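Minutes, August meeting of the Nadley Street Residents' Group
Started 7:15 p.m. in the back room at Thammasiri

**Present:** Yaowalak Kaewmanee (chair), Otakar Kollár, Mayuree Thongsuk, Iddrisu Asamoah, Sakda Hemmin (minutes)

### 1. Last minutes

Accepted with one change. Otakar did not "welcome" the parking survey. He said he would read it. He has now read it and does not welcome it.

### 2. Parking permits

Most of the evening went on this. Kekard, the firm the town hired, wants permit parking on both sides of Nadley Street from the bakery down to the school gate. Yaowalak passed around their summary, which says residents are "broadly supportive."

Otakar asked who these residents were. The survey went to 2,000 addresses and 39 came back. Iddrisu said a low return is normal and doesn't make the answers wrong. Otakar said it doesn't make them right either, and that question 4 ("Would you like it to be easier to park near your home?") could only be answered one way.

Mayuree has been keeping her own notes on weekday mornings. The street is full by 8:00, mostly with people catching the bus at the corner, and by lunchtime there is room again. She thinks a morning-only limit would do the job. Kekard's summary doesn't mention one. Sakda said the firm may be paid by the permit and would have no reason to bring it up. Yaowalak asked that this be recorded as a guess, and it is.

Visitor passes: the plan gives each household 15 a year. Mayuree's mother has a home aide who drives in most days, so that would be gone within a month. No word in the plan on aides, nurses or repair people. Iddrisu had called Kekard and was told this would be "looked at in the next phase." He could not find out when the next phase is, or whether there is one.

Agreed to write to the town and ask for:

- the full survey answers, with names removed
- the cost of a morning-only limit
- a written rule on aides and nurses before any vote

Iddrisu voted against the first item as a waste of everybody's time. The other two passed with no one against.

**Action:** Yaowalak to write. Otakar to see the draft first, for facts only and not for tone.

### 3. Street trees

The town says the two dead maples near the laundromat will be replaced "in the planting season." It said this last year as well. Mayuree asked whether we should believe it this time. General feeling was no.

Iddrisu would rather have a bench there if the trees aren't coming. Otakar is against a bench until somebody says who cleans it. Left open.

**Action:** Mayuree to ask for the work order number. If there isn't one, we will know where we stand.

### 4. Julladine app

A salesperson from Julladine has offered us a neighborhood messaging app, free for the first year. Sakda asked what it costs in the second year and has had 2 replies, neither with a price in it. Iddrisu likes the idea and says half the street never sees the paper notices. Sakda agreed about the notices but doubts the same people would open an app.

Yaowalak read out part of the terms, which let the company share contact details with "trusted partners" — no list of the partners. Decision put off until there is a price in writing. Iddrisu wants it noted that we put this off last time too.

### 5. Other business

Storm drain by the school gate is blocked again. Otakar has reported it and has a reference number, for what that's worth.

Mayuree asked that meetings finish on time. Yaowalak said they would if item 2 were ever settled.

Closed at 9:05 p.m. Next meeting same room, same start. Parking goes first on the list, with whatever the town has sent back by then.
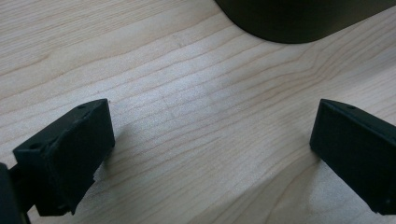

*Photo: Sakda Hemmin*

Wood tabletop, pale with darker grain lines.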